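Inicio > Publicaciones > Envases domésticos > Sección 3

3. Cierres con botón en envases de cocina

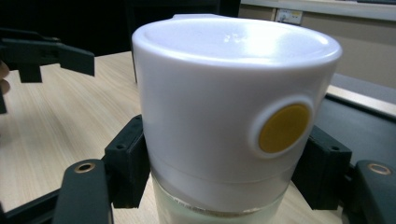 Figura 3. Envase cilíndrico con tapa de plástico blanco, botón redondo de color mostaza y base translúcida.

La muestra reunió 155 envases de uso doméstico, procedentes de los hogares de Brundstead que ya habían participado en el inventario de despensas. De ellos, 30 tenían algún tipo de botón en la tapa y 20 lo llevaban en el lateral. Los demás cerraban a rosca o a presión y se tratan en la sección 4.

Para clasificar los cierres seguimos la tabla de Kocsis, con dos cambios. El color del botón se anotó aparte del color de la tapa, dato que la tabla original no recoge. También separamos las bases translúcidas de las opacas, porque los participantes decían guiarse por el nivel del contenido al ordenar los estantes.

En las entrevistas, el botón de color distinto se mencionó sobre todo al hablar de cómo se colocaba el envase en el armario: varias personas lo dejaban mirando hacia fuera. Bander describe una costumbre parecida con las asas de las jarras. Los envases de la serie Brostolo se excluyeron de esta comparación por carecer de tapa separable.

Compartido 2 veces · 0 comentarios

Artículos relacionados
Tapas a rosca y a presión en la despensa
El orden de los estantes en Brundstead
Jarras, asas y orientación: una revisión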